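Ivar gets a squad planner

Zillcombe Newsletter, December 2021

If you've been picking your Sunday league side on the back of an envelope, do have a look at what Eusebio Moya has been up to! Back in September he started a little program called Ivar, and this month it's ready for anyone in the club to try. You feed it your players, who's free, who's carrying a knock and who can't stand playing left back, and it gives you a starting eleven with a bench to match.

What I love is how quick it is. I typed in our whole second team over a cup of tea, pressed the button and had a side before the tea was cool enough to drink. It put our usual goalkeeper in goal (phew) and then suggested a midfield pairing I'd never have thought of, two players who'd hardly shared a pitch all season. We tried it in a friendly and I was hopping up and down on the touchline.

The match records come from Pastor, the old results database, which goes back 900 games. Plenty of those have no scorers listed, and 80 are missing the line-ups altogether, so Eusebio has told Ivar to skip them. If you have old team sheets in a drawer, he'd be delighted to see them, muddy or otherwise.

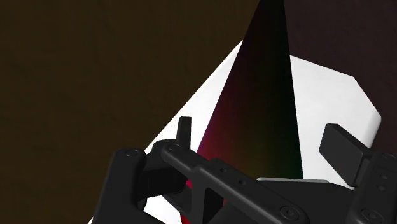
Hultura wrote in to ask whether it could please stop picking the same five people every time, as the ones on the bench never get enough minutes for the program to find out if they're any good.

A very fair point, and there's already a setting for it! Go to the Fairness page and drag the slider to the right. Anyone who's sat out the last couple of matches gets a nudge up the list, and the further you drag, the bigger the nudge. I've got ours a bit past halfway. You can also lock a player in, handy when somebody's gran is coming to watch.

The captain's view is new as well. It shows the eleven on a pitch diagram and you can swap two shirts by dropping one on top of the other. Any swap you make is kept, and Ivar takes it into account when it suggests the next side.
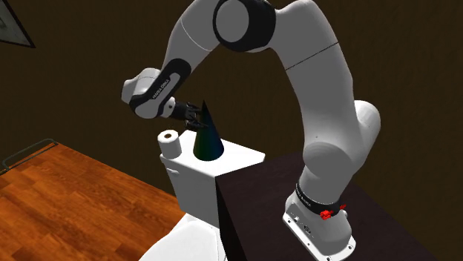
Substitutions are next on the list. Eusebio wants to be able to put in the minute each change was made, so that a player who came on for the last ten isn't marked down for the three goals we let in before half-time. He has 200 matches with proper times written beside the changes, and he's working through them in the evenings.

To get a login, send Eusebio your name and which team you pick. It works on a phone, though the pitch diagram is much nicer on a bigger screen.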